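Student Work > Everyday Objects Studio > Final Reports

One Table, Two Kinds of Stuff: What Stays and What Gets Thrown Out at a Snack Table

Project report, Everyday Objects Studio
Submitted 14 June 2026

Where the idea came from

I started this project after a lunch at Coşkun, the little cafe across from our building. I carried my drink back in a cup carrier, set it on the studio table, and it stayed there for the whole of May. Meanwhile the plate I keep in the studio got washed every single day. That got me wondering how the throwaway things and the lasting things share a table, and whether you could set a place that makes room for both without looking like a mess.

The course asked us to pick one everyday activity and look at it hard for 10 weeks. Mine is setting the table for a snack. I was worried it would be too small a subject. It was so much bigger than I thought!

The table and the base setting

I worked on a gray marble-patterned tabletop with plain pale walls behind it and on both sides. I loved this for the project, because the colors of the dishes really come forward against all that gray. The mat is blue with darker blue capital letters printed on it, and I put it down on the diagonal. I tried it square to the edge first and it made everything feel like a school cafeteria.

On the mat go a yellow-green plate with white dots and a scalloped rim, a fork, a spoon and a dark teal mug. Off the mat, toward the back, are a gray container of paper-wrapped straws and a cup that is cream outside and bright green inside. I called this the base setting, and in my notes it has the code name Ruvano, which is the name of the imaginary snack bar I made up in my first-year class and still can't let go of.

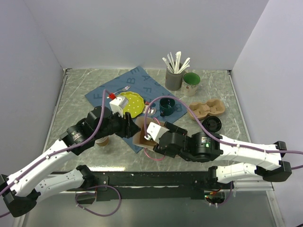 For the first round of tests I added things that come with takeout. The molded-pulp cup carrier was my favorite. It has these rounded recesses and raised dividers, and once you stop thinking of it as trash it is a really lovely form. The black plastic lid was harder. It has a raised rim, so I kept wanting to use it as a coaster or a little dish, but a friend who tried it as a coaster found that the mug wobbled.

I wrote down where each thing wanted to go. The carrier always ended up on the right, off the mat, with its long shape filling the space that the plate and mug leave open. I tried it in the middle and there was no room to eat. I tried it at the back and it crowded the straws, which already fan out in every direction and take up more air than you'd expect from such a small container.

The questionnaire

I asked people in the building to sort a list of 8 objects into "keep," "use again once or twice" and "throw out." I had hoped for 1,000 answers (I was very optimistic in week two) and I got 267, which I am thrilled with. Plates, forks and spoons went straight to "keep." The straws split people more than anything else on the list. Plenty of the comments said an unopened straw still in its paper should count as a keeper until somebody opens it, and I think that is a great point that I had missed completely.

The cup carrier did better than I expected too. People wrote in about starting seeds in theirs, sorting screws in them, holding paint pots. One person keeps socks in one.

Boxes on the table

My second round was about packaging with more height. The studio gets deliveries from Asutitz, our art supply store, so there is never a shortage of cardboard, and I wanted to know if an open box could sit beside a place setting and hold whatever was on its way out.

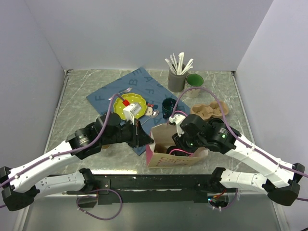
Height turned out to matter a lot. With a box in front of the mug, you have to reach over it to get your drink, and the person eating ends up steering around the packaging. I liked having one spot for everything that leaves the table, though, so I would keep the box and move it. My next sketch puts it farther to the side, and a low tray version is on the list after that.

The mat did a lot of quiet work in this round. It has a Minnie Mouse face on it next to the plate, and I found I didn't want to cover her up, so the spoon kept getting nudged down and to the right.

What I would do next

I'd like to repeat both rounds on the long table in the Sandero room, with four places instead of one. I also want to test a smaller mat, and a straw container with a narrower neck so the straws stand up straighter. The sorting list needs a few more items as well, starting with napkins, which I forgot.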